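From: Henrik Thiele
To: slow-repairs list
Subject: Re: Insoles again – glue or no glue?

Hello all,

Ingeborg Seidel wrote in March:

> I walk 8 km to work and back and the heel of my insoles is
> always gone first. I bought the Robles ones, then the Kevthorpe
> ones, same result. Does anybody glue a patch under the heel, or
> is it better to replace the pair? My cobbler says replace, but
> he is also the one who sells them.

Dear Ingeborg, I have tried both, so I answer in some detail.

Gluing works if the patch is thin. I use cork of 2 mm, cut a little smaller than the heel and sanded at the edge so that you do not feel a step. Contact glue on both sides, wait until it is not sticky to the finger, then press hard. After that I leave it under books for 19 hours, or simply until the next evening.

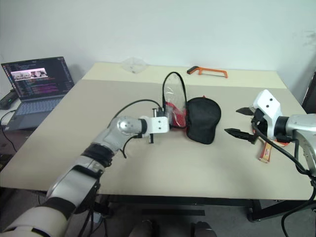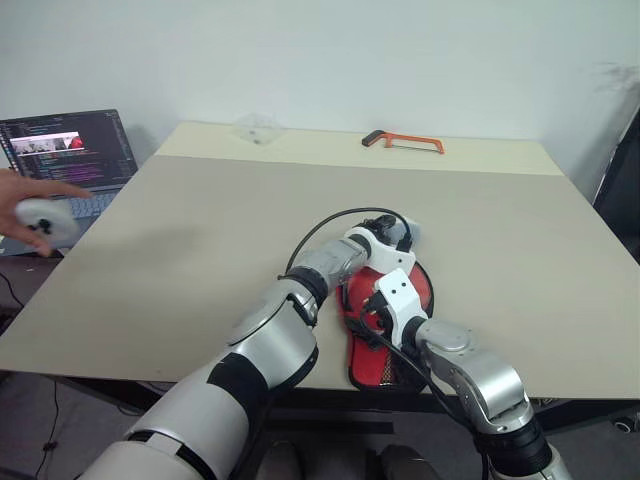

What does not work is a patch on the top side. The sock pulls at it and by the second week it has moved. I made this mistake with two pairs before I believed my wife.

For washing I would take cool water and a soft brush. Never put them on the radiator – the rim becomes hard and then it curls. My last repaired pair held for 200 km, but I am not heavy and I walk mostly on the canal path. On cobblestones you may get less.

If the foam is already flat when you push it with the thumb, please do not glue, it is lost time. Then your cobbler is right.

I have cork left over and can send you a piece, just write me your address off the list.

Kind greetings,
Henrik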